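Lucía Ibarra has spent six years trying to get machines to tidy up after people, and she is not impatient about it. When I asked her whether a robot could clean my apartment yet, she said no before I had finished the sentence.

"It can do pieces of it," she said. "It can pick up a sock. It can open a drawer it has seen before. If you want it to walk in, look at the mess and deal with it, you will be waiting a while."

Ibarra runs the household work at Jumavlow, where she and Nerea Carrasco split the job between them. Ibarra handles the chores themselves, meaning what gets attempted and in what order. Carrasco, who came over from Votero in September, handles what she calls the hands.

The method is simple to explain. A person does the chore holding a pair of grippers like the ones a robot would have, and the movement is recorded. Do that enough times, in enough rooms, and a machine can learn from it. For one drawer task they collected 600 recordings. The first 196 went in the trash.

"We were too good at it," Carrasco said. "We were using our hips to close the drawer. The arm we train for is bolted to a base. It has no hips." 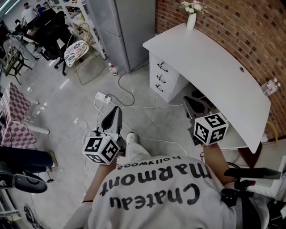 Working low in front of the desk, with a marker cube on each gripper.

Drawers come up a lot in conversation with both of them. A curved handle can be hooked from above or pinched from the front, and people switch between the two without thinking. The machine has to settle on one. If it pulls a little off center the drawer binds, and then it has to notice that it has bound, let go and start over.

I asked what else was hard. Carrasco said cables. A cable moves when you touch it, and the other end moves too, somewhere you aren't looking. She would take a sink full of dishes over a power strip on the floor.

"A plate stays a plate," she said. "A cord is a different shape every time you pick it up."

Their last full trial was on a Grurkness arm, doing a desk reset: close the drawers, put loose items away, leave the top clear. It ran 212 attempts and finished 165 of them with no help. Ibarra does not think much of the number.

"Same desk, same items, same lights," she said. "Move the desk to another wall and I would not quote you a number at all. People hear the good one and think it means their house."

Shops are further along, in her view, although less far than she hears people claim. She spent a month at Vallejo, a housewares store, watching the staff restock. Full cartons going onto a clear shelf looked doable to her. Straightening a shelf that customers had been through did not. The staff did that part in passing, on their way to something else, and none of them listed it when she asked what their job was.

Both women still do their own chores. Carrasco owns a robot vacuum and picks up the floor before she runs it. Ibarra got rid of hers.

"I was spending ten minutes getting the room ready for it," she said. "I have a broom."

I asked which chore she would hand over first if she could. She said laundry, all of it, from the floor to the closet. Then I asked when, and she would only talk about towels. Towels are flat and square, and she thinks a machine that folds them reliably in a home it hasn't seen before is a fair goal for the next few years. Fitted sheets she would not discuss.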